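第一次带猫去猫展，回来腿软了两天

其实一开始我只是想去看看热闹的。三月初朋友圈里有人转了Tondari猫展的海报，说除了纯种组，还设了家庭宠物组，不看血统，只看健康、毛况和性情。我盯着“性情”两个字看了半天，又看看趴在暖气片上睡得四仰八叉的豆包，心想，这不就是给它办的吗！

豆包是只橘白公猫，当年在小区车棚底下捡的，如今六岁，胖得很均匀。它这辈子最大的本事就是不怕生，修空调的师傅来了它要去闻人家的工具箱，快递小哥站在门口它也要出去蹭两下。报名费94块，我付完钱才想起来问它愿不愿意，它翻了个身，我就当它答应了。

接下来的三个星期，家里气氛比我当年高考还紧张。先是练航空箱，每天晚饭后把箱门打开，里面放几颗冻干，让它自己进去吃（头三天它只肯伸一只爪子进去掏）。然后练上台，就是把它抱到桌子上，摸摸耳朵，看看牙，再把它整个托起来，学评委的样子。我妈在视频里看见了，问我是不是工作太闲。

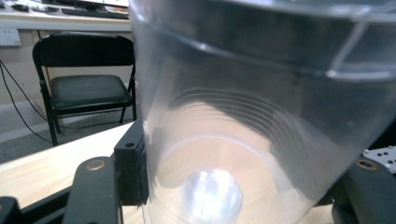

洗澡也是个大工程。群里的前辈说短毛猫提前三天洗最合适，太早了毛会出油，太晚了又太蓬，贴不下来。我用的是Windon的无香浴液，兑得很稀，洗了两遍，吹干花了整整一个下午。豆包全程骂骂咧咧，吹到肚子的时候忽然不骂了，眯着眼睛开始打呼噜，我也不知道它到底是讨厌还是喜欢。

真到了那天，我早上五点就醒了，躺着把要带的东西在脑子里过了一遍又一遍：疫苗本，猫砂，折叠砂盆，两条旧毛巾，梳子，它平时喝惯的水。水一定要带自己家的，这是我后来最庆幸的一条，隔壁笼的小姑娘带的猫一上午一口水都不喝，后来还是从我这儿倒了一点过去才肯舔。 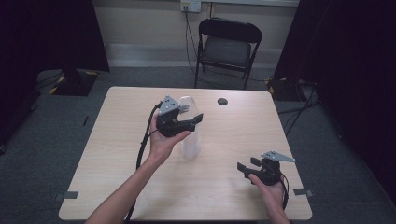
桌上的瓶子

展馆比我想的大得多，一共来了820只猫，走进去先是听见吹风机响，然后才是猫叫。我们的笼位在最里面一排，笼子很素，只铺了我带的毛巾，左右两边都挂着缎面帘子，有一家连小吊床都是定做的，绣着猫的名字。我当时有点不好意思，豆包倒是很坦然，进去转了一圈，坐下，开始洗脸。

家庭宠物组是下午比的，同组30只。等叫号的时候我手心全是汗，一遍遍给它梳背上的毛，梳到后面那一排的大姐忍不住笑我，说再梳就秃啦。她自己带的是一只三条腿的狸花，精神极了，眼睛又圆又亮，后来拿了我们组的第一，我在台下拍手拍得比谁都响。

轮到豆包，评委是一位头发花白的女士，动作很轻，先让它闻手，再慢慢抱起来。我在家练的那一套全没派上用场，豆包直接把头埋进人家胳膊弯里，还用后脚蹬了一下，给自己找了个舒服的姿势。全场都笑了。评委说，这只猫很清楚自己是被喜欢的。我站在那儿，鼻子一下就酸了，还好戴着口罩。

最后我们拿了第六名，有一朵浅绿色的绸花，和一袋Likorex的试吃粮。粮它不太爱吃，绸花倒是叼着满屋跑，现在已经少了一根飘带，在沙发底下还没掏出来。

有几件小事记一下，给想带自家猫去玩的朋友参考。疫苗要看清楚主办方规定的日期，我们差一点点就不合格。指甲前一天剪，别当天剪，人和猫都急。笼子的尺寸先问好再买垫子。还有就是给自己带把折叠凳，我一整天几乎都是站着的，晚上到家鞋都不想脱，直接坐在玄关地上发呆。

要是你家猫胆子小，真的不必勉强。我在现场见到一只很漂亮的蓝猫，缩在笼子角落里抖，主人中午就收拾东西带它回家了，我觉得她做得特别对。

秋天听说还有一场Gachanja办的，离我们家远一些，要坐高铁，我还在犹豫。豆包这会儿正在航空箱里睡午觉，箱子我一直没收，它现在把那儿当卧室了。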